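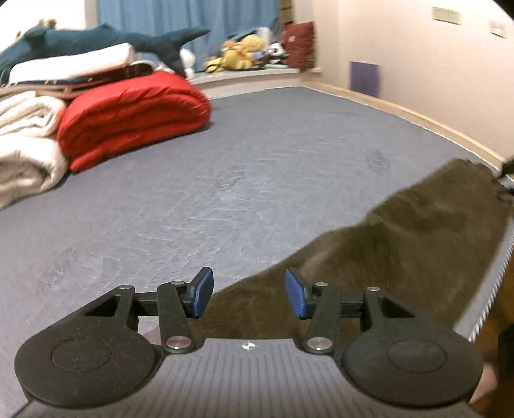

Figure 14.1 Dark brown cloth with a soft, slightly fuzzy surface. Note the folds and creases and the irregular edge at upper left.

Chapter 14
Handling and Folding Pile Fabrics

Learning objectives
After completing this chapter, the student should be able to:
define pile, ground, hand, and drape;
distinguish a cut edge from a finished edge by sight and touch;
square a cloth of unknown grain before folding;
select a fold for a given shelf depth.

14.1 Introduction

Chapters 12 and 13 dealt with flat woven goods: sheets, pillowcases, and table linen. These cloths are thin, hold a crease, and lie close to the table when released. Pile fabrics behave differently. A towel or fleece has fibers or loops standing up from its base, and this layer adds thickness at every fold. A method that gives a square stack of pillowcases will give a leaning stack of towels.

The term pile refers to the raised surface. The ground is the base structure that holds the pile in place. In terry toweling the pile is made of uncut loops. In fleece it is raised by brushing a knitted ground. The two can look alike in a photograph or at a distance, and the cloth in Figure 14.1 could be sorted to either group on appearance alone. Sorting by touch, covered in Section 14.3, is more reliable.

14.2 Edges, folds, and tension

Three conditions are recorded before a cloth is folded.

Edge condition. A hemmed or bound edge is straight and can be used as a reference line. A frayed edge cannot. Where the edge is frayed, as along the upper left of the cloth in Figure 14.1, the folder works from the grain of the ground or from the opposite edge if that edge is sound.

Existing creases. Creases left from earlier handling compete with the new fold. Smooth them outward from the center with the flat of the hand. Do not press down hard, as this flattens the pile and leaves a visible track.

Tension. Cloth held at one point and pulled from another forms ridges along the line of pull, while the slack portion gathers. In Figure 14.1 the cloth is taut toward the right. Measurements taken under tension are too long in the direction of pull, and in knitted grounds the error can be large. Release the cloth and let it settle before measuring.

The laundry trials at Skostholm (Ong and Nasution) compared folded stack height for 442 pile cloths. Of these, 213 had at least one frayed edge. Frayed cloths folded to the edge produced uneven stacks more often than frayed cloths folded to the grain. The procedure in Section 14.4 follows the second method.

Key terms: drape, edge condition, grain, ground, hand, pile, tension

Before you begin
Review Section 2 of Chapter 13 on finding the grain. The exercises in this chapter require one hemmed towel, one piece of fleece with a cut edge, and a clear table.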